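Grullow update! Our little robotics club (7 of us now, hooray) finally has the arm moving in the simulator, and I'm weirdly proud of a gray tray and a few cups. We've put 6 evenings into this one and I still mess up the joint limits every time I start it.

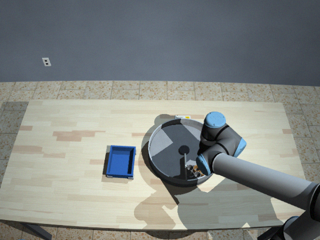
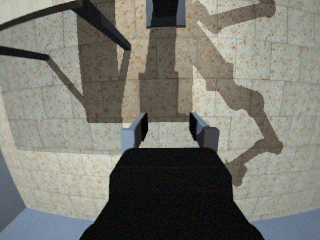
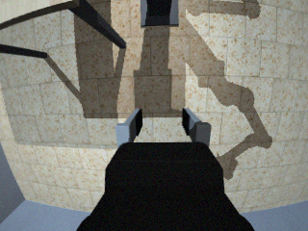
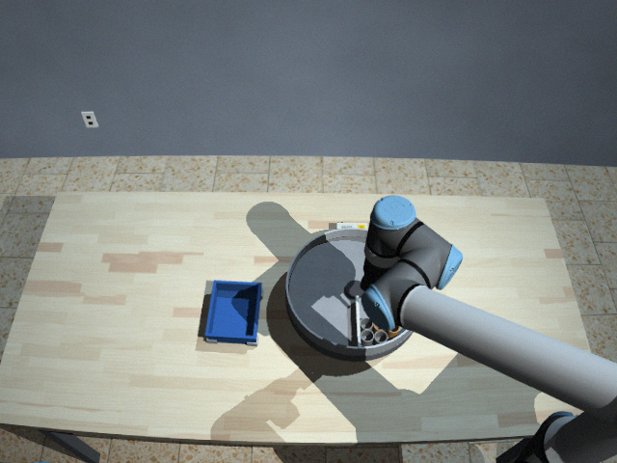 The sim on 6th August: table view first and last, gripper view for the two in between

Next up is sorting, orange parts into the blue bin, before the Urnside meet in November. I want a slower approach speed and my teammates want a faster one, so we'll probably argue about it over snacks. Log file is at 3673 lines and I've read maybe half!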